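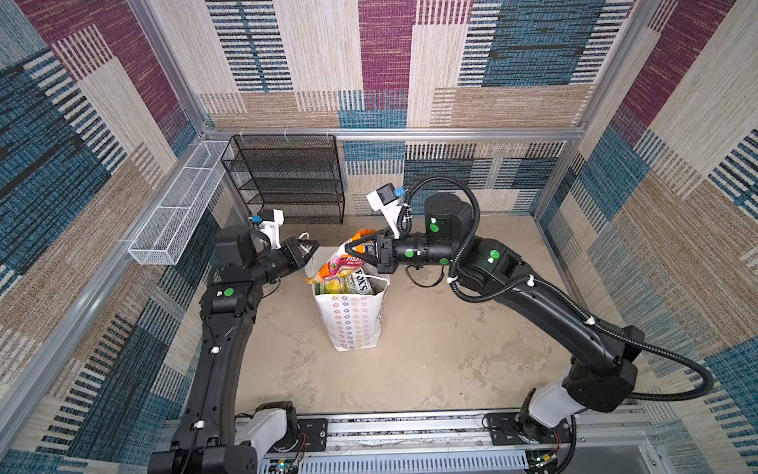 *Both arms at the shopping bag, right gripper on a snack packet.*

# Building a two-arm bench cell with extrusion and carpet tile

These are the notes for the cell we put together in the shared workshop at Grovalcombe. Amr Ramadan did most of the frame and the wiring. I did the walls, the cable runs and the bag task. The arms came to us already assembled, so this page starts with bare arms and a pile of aluminum and ends with a cell that can run a pick-and-place task on soft packages.

You need two arms of the same type, each with a parallel gripper, and a small camera for each wrist. You also need a computer that can talk to both arms at once. We call our control setup Plarnunix, and that name shows up in a few places below. It's only a folder of scripts.

## Parts

- Silver aluminum extrusion for the front rail, the back corner posts, and the bars between them
- Corner brackets, T-nuts and matching bolts
- Flat metal plates for bolting the arm bases to the rail
- Carpet tile for the walls
- A wrist camera bracket for each arm
- Corrugated conduit and cable ties
- Round green stickers
- A wire rack and a wire basket
- One shopping bag and some packets to go in it

Buy more T-nuts than you think you need. If you forget one inside a slot, you have to take the corner apart to add it, unless you have the drop-in kind.

## 1. Lay out the front rail

Everything is measured from the front rail, so do it first. Cut it longer than the space between the two arm bases and leave room at each end for a controller board.

Set the rail on the bench and check that it doesn't rock. Ours did, because the bench top had a ridge of old glue on it. We scraped the glue off and tried again. Shims work too, but they walk out over time when the arms are moving.

Slide the T-nuts for both base plates into the slot before you close off the ends.

## 2. Mount the arms

Bolt a plate to the rail at each end, then bolt the arm base to the plate. Leave the bolts finger tight until both arms are on. Pull each arm gently toward the middle of the floor by hand, with the power off, and look at where the grippers meet. They should both be able to reach the center of the floor with some bend left in the elbow. If an arm has to go out straight to get there, move its base inward.

When you're happy with the spacing, tighten the bolts in a cross pattern. Check them again after the first hour of motion. Two of ours had backed off.

Mark the base positions on the rail with a paint pen. If you ever take an arm off, you can put it back without redoing the whole calibration.

## 3. Put up the frame

Stand a post at each back corner and join them with a bar across the base of the back wall. Run a rail along the lower side walls toward the front. We left the front and the top open. The open front makes it easy to reset objects between runs, but it also means you can reach in while the arms are live. Don't. Put the stop button where you can hit it without leaning over the floor.

Square the corners before the walls go on. Measure both diagonals of the floor and nudge the posts until they match.

## 4. Line the walls

We used patterned carpet from El Fassi, a flooring shop that sells remnants by the box. It has big blocks of magenta, teal, beige, tan and black with thin stripes through them. We picked it on price, and it's busier than I would have chosen. It has worked fine. The carpet keeps the noise down and it doesn't throw glare back at the wrist cameras, which the bare white board we tried before did.

Cut the panels from the back with a fresh blade and a steel ruler. Line up the stripes with the frame if you care about looks. Fix the panels at the edges so that you can pull one off later to get at a cable.

Leave the floor plain. A light, flat surface makes it easier to see packets that have been dropped. It will pick up scuffs and smudges. Wipe it down now and then, and don't bother polishing it.

## 5. Rack and basket

The black mesh rack goes in the back-left corner, fixed against the back wall. The white wire basket hangs low on the left wall, with small clips holding it to the corner post. Both are there for later shelf tasks, and they stay in place during the bag task so that the layout doesn't change between sessions.

Before you fix them for good, move the left arm through its full range at low speed. Its elbow swings out farther than you would expect. We had to shift the basket once.

## 6. Wrist cameras and cables

Fit the camera bracket on top of the wrist, behind the gripper. Plug in the cable before you tighten the bracket, because the connector is hard to reach afterward.

Cable runs took longer than any other step. What worked for us:

- Leave a wide loop at every joint that bends. On the right arm the conduit makes a big arc out to the side before it comes back down to the base.
- Tie the conduit to the middle of each link and keep ties away from the joints.
- Move the arm to each end of its travel by hand and watch the loop. If it goes tight, add slack. If it drags across the floor, take some out.
- Trim the tie ends flush. They catch on bags.

A loose cable under the wrist is the one to watch during this task. It can drop into the bag along with the gripper.

Put a green sticker at the joints you want to be able to point to. When someone calls out "second green" it's quicker than joint numbers, and the two of us had been counting joints from opposite ends.

## 7. First power-up

Bring up one arm at a time. The Plarnunix config has a speed limit at the top, and we leave it at 5 percent until both arms have gone through home and back without touching anything.

The left arm listens on port 2203 and the right arm on 3061. If the wrong arm moves, these are swapped. Fix it in the config and leave the cables alone, or the labels on the boards will be wrong too.

Check for a light on the board beside each arm base as you power it. If one stays dark, look at the thin power wires first. They pull out of the terminal easily when you're working on the rail.

## 8. The bag task

Stand the shopping bag upright near the center of the floor, between the grippers, with the handles up and the top pulled open. Use a bag that is stiff enough to stand by itself. We went through several and settled on a white one with a print of small colored shapes. A limp bag folds over as soon as the gripper brushes the rim.

Put in packets that are soft and light. Ours are snack bags and other sweets in bright wrappers. Stand at least one of them so that it sticks out of the top, and teach that one first.

1. Home both arms.
2. Bring the left gripper in beside the bag and stop short of it.
3. Bring the right gripper over the opening with the fingers apart.
4. Lower it until the fingers are on either side of the packet.
5. Close slowly. Set the grip force at the lowest value that holds.
6. Lift straight up until the packet clears the handles, then move sideways.

Step 6 is where most of our early runs failed. If the arm starts moving sideways too soon, the packet hooks a handle and the whole bag comes along. Add a waypoint well above the handles and make the arm reach it before anything else.

For packets that sit deep in the bag, use the left gripper to hold the rim. Teach that as a separate routine once the easy pick is reliable. We ran the easy one 40 times before moving on.

## Problems we ran into

**The packet slips out on the way up.** The fingers are closing on the crimped edge. Lower the grasp point so that they close on the filled part.

**The camera picture drops out when the wrist turns.** Check the connector at the camera, then look for a tight loop at the wrist.

**The bag creeps across the floor between runs.** Put small tape marks at two of its corners and reset to them.

**An arm is off by the same amount every time.** Check the base plate against the paint marks on the rail before you touch the calibration. Rimetti, the group on the bench next to ours, lost an afternoon to this on their own rig.

The next page covers recording runs and the deep-bag routine. Amr is still working on the rim hold, and the settings for it will go there.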